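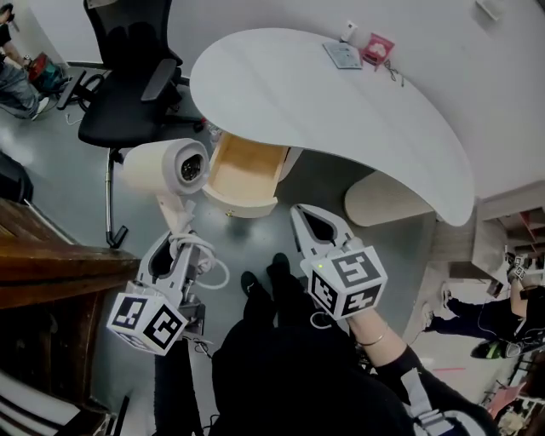 White desk with the drawer open, black office chair to the left.

Pre-screening safety checklist — Lemaire Room, Honville
Film: Riter (crime drama, two parts with one interval)
Inspected by: Intan Khoo
Date: 01/02/2025

1. Exits and aisles
Main exit: OK. Opens fully from inside with one push.
Side exit: OK, but the door closes slowly. Please oil the hinge.
Aisle lights: two lamps are weak in row 7. The second part of Riter is very dark, with many night scenes in the harbour, so people leaving for the toilet will not see the step. To be replaced before the screening.

2. Seating
Fixed seats: OK.
Folding seats at the back: one has a loose screw and I have put it away in the store room. I wrote this also in November and it was not repaired.
Wheelchair places: OK, both clear.

3. Projection
Projector mount: OK, bolts checked by hand.
Fan and air filter: cleaned. Last time the projector switched off 90 minutes into Lolon, just before we learn who is the killer. The audience was patient, but I don't wish to repeat it.
Lamp hours: 2,510 on the counter. Our limit is 3,080, so it is enough for this season.
Cables across the floor: taped, colour of tape is yellow as requested.

4. Sound
Speaker brackets: OK.
Volume: tested with the opening of part one. The dialogue is quiet and then the train comes very loud. I ask the projectionist to stay near the control for this moment.

5. Fire and first aid
Extinguishers: OK, pins and tags in place.
First aid kit: burn cream is out of date. Not OK.
Alarm test: done, heard clearly in the foyer and upstairs.

6. Audience information
Warning sign for flashing lights: missing. Part two has a nightclub scene with strong flashes, some minutes long. The sign must be at the ticket counter and also at the theatre door.
Age rating on poster: OK.

Result: pass with conditions. Items 1, 5 and 6 must be closed before doors open. The folding seat can wait, but please not until next November.

Signed: I. Khoo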